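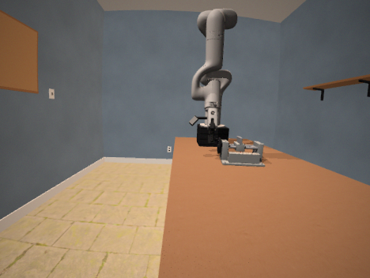
Rye bread, week six, and I have finally got a loaf I'd happily serve to other people!

If you've been reading since January you'll know I came home from my holiday with a jar of sour starter wrapped in two socks and a carrier bag. It was a gift from Vilho Halonen, who ran the guest house, and who bakes every other morning without weighing a single thing. I asked him for the recipe and he said "flour, water, patience" and then went off to see to the stove. Lovely man. Not a lot to go on, though.

So I've been working it out for myself, and I have had such a good time doing it. The first loaf was a brick. The second was a brick with a hole in it. The third tasted wonderful but had to be eaten with a spoon, and my sister still brings it up. But somewhere in the fourth I got that proper smell, a bit like apples and a bit like beer, and I've been hooked ever since.

The big change was giving the sponge much longer. I used to mix it after tea and bake before bed, and now I leave it overnight and through most of the next day -- it sits on the shelf over the boiler, with a plate on top, and gets on with things. By late afternoon it's full of tiny bubbles and has a domed top that just starts to sag in the middle. Catch it at the sag. If you wait until it has fallen right down the bread is so sour it makes your ears move.

For one large tin I'm now using 800 g of dark rye altogether, with half of it in the sponge, and a good spoonful of salt. Water I still do by feel, sorry. You want something like wet cement, too sticky to knead (don't even try, I lost a ring in there) and just about thick enough to hold a spoon up for a second before it topples. Scrape it into a greased tin, smooth the top with a wet hand and leave it until little pinholes show on the surface.

Flour matters more than I thought it would. I started on the Stutari, which is finely ground and makes a very even, close loaf, good for thin slices. Then I tried a bag of Arnach, far coarser, and oh, the flavour! It drinks up more water and takes longer to rise, and the crust comes out almost chewy. I'm mixing the two at the moment. A reader kindly suggested the Mac Giolla wholemeal as well and there's a bag of it in the cupboard waiting its turn.

Baking is very hot for the first quarter of an hour, then turned right down for an hour more. I borrowed a probe thermometer and pulled the last one out when the middle read 99, and it was cooked through with no gummy line along the bottom. First time ever.

Then you have to leave it alone, and I'm terrible at this. A full day wrapped in a tea towel. I managed until breakfast. It was good then, but by the evening it was so much better, with cold butter and a bit of pickled cucumber, and the day after that I had it toasted with a boiled egg and was quite sad to see the end of it.

Next time I'm going to try caraway in half the dough, and maybe a spoonful of treacle. I've also got some old crusts drying on top of the fridge to soak and put back into the mix, a trick Vilho did mention, now I think of it.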